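**Is the Ondstead hand kit worth it for picking up drink bottles?**

I've been going back and forth on the Ondstead multi-finger hand kit for a couple of weeks. We already have an arm (silver one, came used, runs fine) and a basic two-jaw gripper from Nuker that drops anything round. All I want is to get bottles off a table and into a fridge! Does the kit do that out of the box, or am I signing up for months of tinkering? Also, is the Huaranga adapter ring any good?

---

**Answer 1** (43 votes)

I've had mine since September and I like it a lot, with some grumbling. Ridged plastic bottles are easy, the fingers find the grooves and hang on. Smooth ones took me an evening of fiddling with the grip force (start at 200 in the settings and work down, the default squashes them). The annoying part is two bottles close together. The hand is bulky, and mine kept nudging the back one over until I changed the approach so it comes in from the side. Leave slack in the cable at the wrist too, I pulled mine loose twice. The Huaranga ring is fine, just buy longer screws.

The fridge half is a different story. Placing on a door shelf works for me roughly half the time, so budget patience for that. Picture of my kind of setup at the bottom.

---

**Answer 2**

get the Jitodlow one, cheaper

---

**Answer 3** (2 votes)

Never tried Jitodlow, but I returned my Ondstead. Good hand, slow support, and the manual skips calibration completely. If you like forums more than manuals you'll be ok.

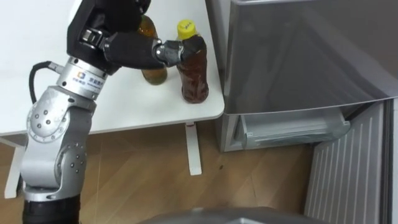

*Going for the two bottles, fridge open next to the table*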